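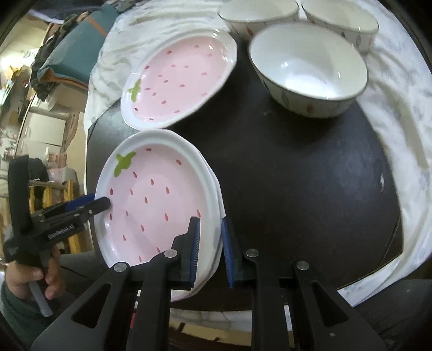 阅读时间：8分钟

首页 | 厨房 | 收纳 | 清洁 | 餐具 | 关于本站

彩绘餐具怎么洗、怎么收

带图案的盘子用久了，颜色发暗、边上起细纹，多数是洗和收的方法不对。下面的做法适用于一般的彩绘陶瓷盘碗，草莓盘、花卉盘都可以照做。描金、描银的另说，放在后面。

一、先分清釉上彩和釉下彩

把盘子斜对着窗户，用指腹轻轻摸图案的边缘。摸得到一点凸起，光线下图案和周围的反光不一样，一般是釉上彩。摸上去和白底一样平滑，多半是釉下彩。釉下彩比较耐洗，釉上彩要小心些。分不清的，一律按釉上彩处理。

二、新盘子第一次用之前

1. 撕掉底部标签。残胶用食用油涂一层，放十分钟，再用软布擦掉，不要用刀刮。
2. 温水加少量中性洗洁精，正反面各洗一遍。
3. 翻过来检查底足。没有上釉的那一圈如果粗糙，用细砂纸蘸水磨几下，冲净晾干。两个盘子叠放时，划伤下面那只的往往就是这一圈。

三、日常清洗

饭后先把残渣拨掉，用水冲一下。水温不要超过60度。用海绵的软面，绿色的硬面和钢丝球都会磨伤釉面。

番茄酱、咖喱、红油不要留过夜。已经染色的，用小苏打加水调成糊，敷在白色部分，过一会儿用手指抹开，冲掉。图案上不要来回用力搓。

洗碗机：釉下彩可以进，盘子之间留出空隙。釉上彩建议手洗。我家有一套Mamiretti的釉上彩小碟，进洗碗机不到一年，叶子的绿色就淡了，后来补买的两只放在一起，颜色对不上。

四、晾干

竖着放在沥水架上，底足朝外。没有架子就铺一块干的棉布，碗倒扣，隔一阵翻过来，让里面的水汽散掉。底足容易存水，收柜子之前再擦一遍。

五、收纳

同样形状的叠在一起，椭圆盘和圆盘不要混叠，受力不匀，边缘容易磕。每两只之间垫一张厨房纸或者薄毛毡。一摞最多8只，再高就不好拿，下面的也压得重。

碗另外放。浅碗叠四只以内，深口碗单放或者两只一摞。常用的放在腰部到胸口的高度，过节才用的放上层。

长期不用的，先用棉布包好，再竖着装进纸箱，箱底垫一层旧毛巾。不要用报纸直接包，油墨会沾到底足上。我一般十月收一次夏天的浅盘，换深盘出来。

六、描金描银的餐具

不进微波炉，不进洗碗机，不用小苏打。用软布蘸洗洁精水擦，马上冲净擦干。银边发黑不必处理，越擦越薄。

七、磕了边怎么办

小缺口在盘子外沿、不割手的，可以留着放水果或者当托盘。有裂纹通到盘心的不要再盛热菜。网上卖的修补胶，没有标明可以接触食物的，修好以后也只能当摆设。

2019年6月23日更新，补充了第五节垫纸的部分。

读者留言

Margarida Vilela：底足磨砂纸这个办法好用，我用的是很细的那种，磨完不刮桌面了。

Josphat Mosoti：请问密胺的草莓盘也能这样洗吗？

站长回复：密胺不一样，不要用小苏打搓，也不要进微波炉，温水加海绵就行。

Stelios Mavromatis：我家一摞叠了十几只，看完分成了两摞，柜子不够放了。

Kalliopi Michailidis：毛毡垫哪里买的？厨房纸叠久了会粘在盘子上。

站长回复：布料店买的零头，自己剪的。纸会粘，多半是盘子没干透就收了。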